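The back room table, finally sorted

I have been meaning to write up the back room for a while. It is the small room off the kitchen, and for two years it was where things went when they had no other place. We now have a table in there that gets used every day, and a curtain, and most of the boxes are gone.

The table came from the Bresell outlet out past the highway. It was marked at $98, down from more, because one of the legs had a scratch. I looked at the scratch and decided I could live with it. The top is wood with a warm brown color and the grain running lengthwise, and that was what I wanted. The old one was a folding table that bowed in the middle if you set anything heavy on it.

Getting it home took two trips, one for the top and one for the legs. Putting it together took most of a Friday evening. The bolts go in from underneath, so turn the top face down on a blanket first. I did not do that the first time and had to start over. The instructions say to tighten everything as you go. I would leave all the bolts a little slack until the last leg is on, then go back and tighten them in order.

I rubbed the top with a coat of Drestlow furniture wax and let it sit overnight. The smell was gone by the second day. I plan to do it again in December when the heat has been on for a while and the air gets dry.

The curtain

The wall behind the table has shelves on it, and the shelves have paint cans, a box of extension cords, and a vacuum that needs a belt. I did not want to look at any of it. I also did not want to build doors.

I hung a curtain on a tension rod instead. The fabric is from Barreto, the discount place downtown that sells the ends of bolts. It is white with pinkish-red roses, green leaves and thin brown stems. I bought 6 yards at the sale price and have a piece left over. It is more flowery than what I would normally pick, but it was the only one on the rack long enough, and I have gotten used to it.

I have not ironed it. I washed it once before hanging it, pulled it out of the dryer late, and it has had wrinkles ever since. A steamer would probably take care of them with it still on the rod. That is on the list.

The hem I did by hand at the kitchen counter. The stitches are not even but they are on the back.

What stays on the table

My rule for this table is that it gets cleared. The old one collected mail, then batteries, then a bag of things to return, and after a month there was no table. I put a basket by the door for all of that and it has mostly worked.

A few things are allowed to be out. There is a small clear glass cup, which was the last one left from a set. There is a solid black cube that is good for holding papers down when the window is open. And there is the Rubik's cube, which I have never solved past the first layer. The power strip lives at the back left corner against the curtain, where I can reach it without getting down on the floor.

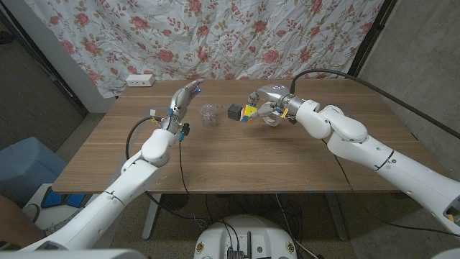 What I would do differently

I would measure the room with the door open. The table fits, but the door now stops 8 inches short of the wall, and anything wide has to come in sideways.

I would also buy the longer power strip. The one I have only has a few outlets, and there is always one more thing to plug in. Wurkport makes one that clamps to the edge of a table, and the hardware store had it for $79, which seemed like a lot. I am waiting to see if it goes on sale.

The light is the other problem. The ceiling fixture is in the center of the room and the table is not, so in the evening my own shadow falls on whatever I am doing. A clip lamp on the shelf behind the curtain would not help, for obvious reasons. I may try one on the side wall.

Still to do: steam the curtain, fix the vacuum, take the folding table to the donation center. The folding table is in the hall right now and I walk into it about once a day. They take furniture until 6 in the evening, so I should be able to get it over there after work this week.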